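Pretdale Allotments and Gardens Forum > The Potting Shed > General chat
Thread: Coffee grounds on the veg beds, yes or no?

bodside_bill wrote:
Settle something for me. My neighbour on the Bodside plots has been tipping used coffee grounds on everything he owns for two years. Roses, leeks, the path, possibly the dog. He says it feeds the soil and frightens the slugs. I say it's a tidy way of not walking to the bin. I drink enough of the stuff to cover half an acre, so I'd like to know before I start.

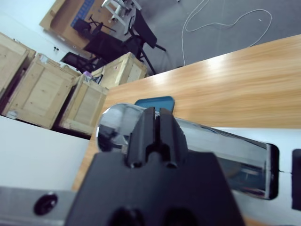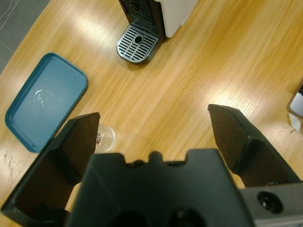 Pretdale Growers' Club, Soil and Compost Section

Anyway. Clay soil, faces north, floods at the bottom end. Mostly brassicas and regret.

marrowman wrote:
Yes to the heap, no to the beds. Put them on thick and they set into a crust like a cheap brownie. Water runs straight off it. I lost a row of carrots that way and the slugs strolled across to have a look.

tansy_and_rue wrote:
I've done it for ages with no crust at all. You have to rake it in. Did you rake it in?

marrowman wrote:
I did not rake it in.

tansy_and_rue wrote:
Well then.

Chie Kubo wrote:
Hello Bill, section secretary here, for my sins. We talked about this at the May meeting and it's in the notes, which I know everybody reads. The short version is that grounds are fine in compost if you mix them with plenty of brown stuff: torn cardboard, dead leaves, straw. I wouldn't go above a fifth of the heap. Seedlings don't like them at all, so keep them well away from anything you've just sown.

They count as a "green", by the way, even though they're brown. I've had that argument at the gate in the rain and I'm not having it again.

northplot wrote:
Aren't they acid? I thought they were for blueberries.

Chie Kubo wrote:
Fresh ones, a bit. Used ones are much closer to neutral because most of the acid has gone into your cup. They won't turn Pretdale clay into blueberry soil. Nothing will. Grow them in a pot.

northplot wrote:
I have them in a pot. They're dead in the pot.

slowworm wrote:
Going to disagree with the secretary and then hide. A fifth is timid. I get a sack from the café on Rorkusley Lane every week and my heap is nearer half. It steams like a Turkish bath and I've got worms as thick as pencils. The café is glad to be rid of it and I get a free flapjack if I turn up late.

marrowman wrote:
It steams because it's fermenting. I have the plot downwind of yours. I've been meaning to raise it.

slowworm wrote:
That's the comfrey.

marrowman wrote:
It is both.

bodside_bill wrote:
What about the slugs though? That's really what I'm asking. He swears by it.

tansy_and_rue wrote:
Doesn't work for me. They go round, or they go over. I use beer traps and a head torch, and the neighbours have stopped waving.

hetty_p wrote:
It worked for me! A ring of it round each hosta and hardly a hole all summer. Though that was also the dry year, and I'd put copper tape on the pots, and there was a hedgehog – so make of that what you like.

marrowman wrote:
I make of that a hedgehog.

slowworm wrote:
While we're here, someone mentioned a Miyazaki bin, the little indoor one with the bran. Any good for grounds?

Chie Kubo wrote:
I have one under the sink. It takes grounds happily, but drain the liquid off every couple of days and water it down heavily before it goes near a plant. Keep the lid pressed shut. I went away for a fortnight once without draining it and my sister, who was feeding the cat, has not offered since.

Filter papers can go in the ordinary heap too, torn up. Pods can't, unless you fancy cutting each one open with scissors, and life is short.

bodside_bill wrote:
Right. So: heap yes, beds only if raked, slugs no, hedgehog yes. I told the neighbour all this over the fence. He listened very politely and then emptied a cafetière on his onions.

tansy_and_rue wrote:
How are his onions?

bodside_bill wrote:
Enormous. I'd rather not discuss it.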